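Packaging | Materials & Recycling

Filtstead to drop clear film from curbside bins

November 30, 2022

Filtstead will stop accepting plastic film in its curbside recycling bins and will collect it at drop-off points instead, the town's waste office said. The change covers bags, overwrap and mailer liners. Rigid plastics, paper and cardboard are not affected.

Film has been collected with mixed recyclables since the Brakside sorting plant opened. The plant separates flat material from containers on rotating disc screens, and film wraps around the shafts. Operators stop the line to cut it free. In October the Brakside plant recorded 19 such stoppages, for a combined loss of 64 operating hours.

"The material is recyclable. The screens are the constraint," said Trudy Ruawai, who manages the plant. "Film that arrives separately can be baled without going over them."

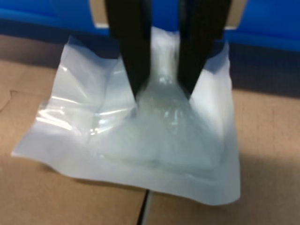
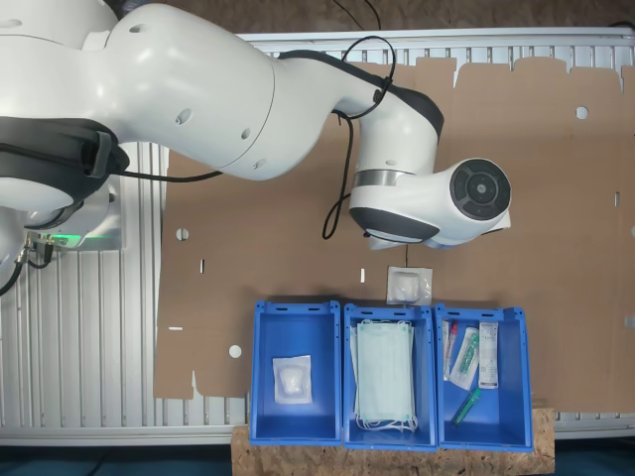

Translucent plastic bag (first picture); flat brown cardboard sheet (second picture).

Under the new arrangement, residents will take film to collection cages at stores and at the town depot. Bags must be empty and dry, with paper labels cut off. Film with a metallic layer, such as snack packaging, remains general waste. So does film labeled compostable, which lowers the grade of a polyethylene bale.

The cages will be emptied by Bright, a haulage contractor, and the film baled at a separate press at Brakside. Each bale is expected to weigh 200 kilograms. Skultano, a reprocessor, has agreed to take clear and milky film as one grade and colored film as another. Prices were not disclosed.

Marama Brunton of the waste office said bins containing film will be tagged during a changeover period but still emptied. After that, they may be left uncollected until the film is removed.

Cardboard should continue to be flattened and placed loose in the bin. Boxes packed inside plastic bags will be treated as film. A list of drop-off points will be mailed to households with the next collection calendar.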